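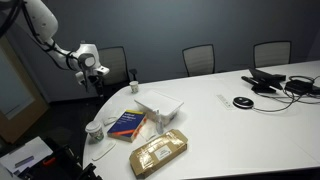 Kumudini Pathirana had promised her sister she would be home for Sunday lunch, and she had meant it, too, right up until the moment she sat down in the conference room at Basangate and decided she would run the pointed gripper just one more time, so as to have a fair set of numbers to put beside the other one.

There were two grippers in the running. The first came from Livonholm, narrow and pointed and a little bit snooty, the kind of tool that looked as though it would rather be doing surgery. The second came from a firm in Zelthorpe and was broad and soft in the fingers, and everyone who met it wanted to shake hands with it. Kumudini had been told to pick one by the end of the month, and she had been putting it off the way she put off choosing paint, or answering letters, or telling her landlord about the tap.

"You like the soft one," said Cherry Mae Talavera, who had come in with her coat still on and no intention of taking it off, the heating being what it was on weekends.

"I don't like either one. I'm comparing them."

"You called the soft one sweetheart on Friday."

Kumudini let that go by. She had the log open on her knees and was reading down the column for the pointed gripper, where 961 tries had been entered, most of them in her own tidy shorthand and a good many in Cherry Mae's, which leaned over backward and needed a bit of guessing. The soft one had only 607, having spent a week with a split finger while they waited on the mail. It was hard to be fair to a thing that had been out sick.

The paper cup had been the trouble from the start. Any gripper could lift a box if you came at it squarely, and the book would put up with nearly anything, but a paper cup knew exactly how much it was willing to take and gave you no warning before it folded. The pointed gripper had crushed so many in the first few days that Cherry Mae had taken to buying them out of her own pocket and hiding the receipts. The soft one held them like eggs. Then you asked it for something small and flat and it pawed at the table, poor thing, like a cat in mittens, and you had to look away.

"Do the wrapper," said Cherry Mae, dropping into a chair.

"I did the wrapper."

"Do it again. I missed it, I was parking."

So Kumudini did it again. The arm came down in its slow, well-brought-up way, stopped, thought, came down a little more, and closed on the edge of the plastic. Up it went. The wrapper hung there turning in the air, and the two of them watched it with their mouths a little open, as if it had been a fish.

"Well, I'll be," said Cherry Mae.

"It did it four times before you came."

"And the cup?"

Kumudini looked at the cup for quite a long while. Her grandmother had kept a pair of sugar tongs that nobody was allowed to use, thin silver things with points like a bird's beak, and as a child she had been let to try them exactly once, with the whole table looking on. She had squeezed so hard the lump shot across the room and into her uncle's tea. "Again," her grandmother had said, "and this time don't be afraid of it." She had forgotten that for years.

She went into the settings and brought the closing force down, and then, after chewing the end of her pencil, down once more, lower than the Livonholm people advised in their booklet.

"It'll drop it," said Cherry Mae.

"Then it'll drop it, and I'll write that down."

The arm swung over toward the back of the table. Her phone started buzzing inside her bag, her sister without a doubt, with the rice already on, and Kumudini put her foot on the bag to quiet it and wrote 962 in the margin, and waited for the points to close.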